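How do drawings move in a cartoon?

When you watch a cartoon, it looks as if the people in it are walking, talking and falling off things. None of the drawings is moving. Each one is a still picture. You are being shown a lot of them, one after another, very quickly.

Your eyes and brain work together to see. If two pictures are nearly the same and one follows the other fast enough, your brain joins them up and you see movement. You can test this with a pad of sticky notes. Draw a ball at the bottom of the last page. On the page in front of it, draw the ball a little higher. Keep going until you get to the front, then flick the pages with your thumb, starting from the back. The ball goes up.

A cartoon made for television or the cinema works in the same way as the sticky notes. The pictures are called frames. Films usually show 24 frames every second.
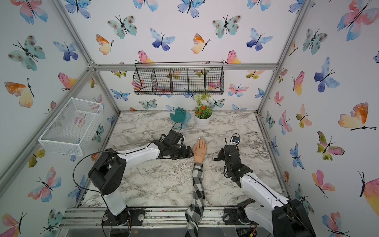

Two robot arms and a table with a marble pattern.

Does somebody have to draw 24 pictures for every second?

Sometimes, but not very often. In many hand-drawn cartoons each drawing is shown for two frames before it changes. Animators call this working "on twos". It means they need 12 new drawings for a second of movement. Some cartoons work on threes, so they need only eight. The movement looks a bit more jumpy, but you soon stop noticing it, especially if the story is good.

For very fast or very smooth movement, such as a sword fight or a running horse, the animators may go back to a new drawing for every frame. This is called working "on ones". It takes much longer, so they save it for the parts that need it.

Who does the drawing?

It is usually a big team. First, somebody draws a storyboard. A storyboard looks like a rough comic strip. It shows what happens in each part of the story and where the characters stand. Everyone else on the team works from it.

Next come the key animators. They draw the most important positions in a movement. Think about a girl jumping over a puddle. The key drawings might show her bending her knees, then high in the air, then landing on the other side. If you saw only those drawings, you would understand the jump, but it would look very sudden.

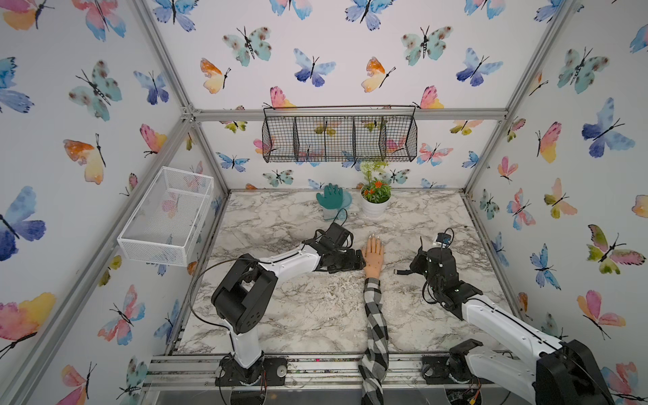

The drawings that go between the key drawings are called in-betweens. The people who make them have to be careful. If a nose is a little too long in one drawing and a little too short in the next, the nose will wobble on the screen. If the in-betweens are close together, the movement is slow. If they are far apart, it is fast. So when a ball drops, the drawings near the top of its path are close together and the ones near the ground are spread out.

How many drawings are there in one episode?

It depends on the cartoon. The studio in Rorley that makes the fox series Lūse kept a count for one of its episodes. There were 3,803 drawings in it. The key animators did 1,226 of them and the rest were in-betweens. The next episode had a lot of sitting and talking, and that one needed only 1,417 drawings altogether.

Talking needs fewer drawings because so much of the picture can stay still. If a fox is sitting on a wall and speaking, the animators can keep one drawing of its body and change only the mouth. In Lūse each fox has 5 mouth shapes, and they are used again and again. One is closed, for sounds like "m" and "b". One is wide open, for "ah". 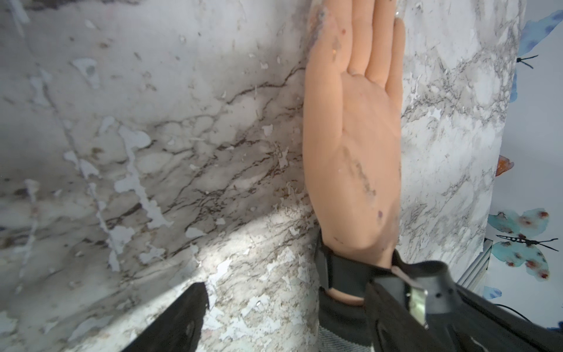

Tarmo Kivi

What about the backgrounds?

The background is the part behind the characters, such as a street, a forest or a bedroom. It is painted separately, usually by a different team. One painting may be used for a whole conversation. The characters are placed on top of it.

In the past, the characters were traced on to clear plastic sheets called cels and painted on the back. The cel was laid over the background and a camera took a photograph. Then the cel was changed and the camera took another. Today most of this is done on a computer. Many animators still draw every line by hand, but they do it with a special pen on a screen.

A background can also make it look as if somebody is moving. If a character runs on the spot and the painting slides past behind, we see a person running down a road. A run like this is often made as a cycle, so the last drawing leads back to the first and the same steps can be shown for as long as they are wanted.

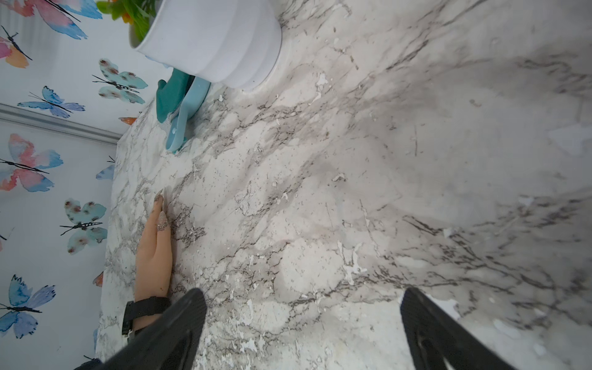 Tarmo Kivi, Children's Pages Writer

When is the sound added?

In some countries the actors record their voices first, and the mouths are drawn to match. In Japan it is more usual for the actors to record after much of the drawing has been done. They watch the pictures on a screen and speak in time with them. Sometimes the drawings are not finished, and the actors have to work from rough sketches.

Music and noises are added too. Footsteps, doors and rain all have to be made or found, because a drawing makes no sound.

Words to remember

Frame: one still picture in a film.
Key drawing: a drawing of an important position.
In-between: a drawing that goes between two key drawings.
Cycle: a set of drawings that can be repeated.

Comments

Kwadwo Issahaku
We did the sticky note ball with my class in Pitville. It works better if you press hard with a dark pen. Pencil was too faint.

foxfan
how long does it take to do one episode of lūse

Tarmo Kivi
It takes months, foxfan, and the studio has several episodes on the go at once.

Mrs B
My son wants to know if video games work the same way. Could you do a page on that?

inky
i made a cat that winks but it came out backwards, then i flicked it the other way and it was ok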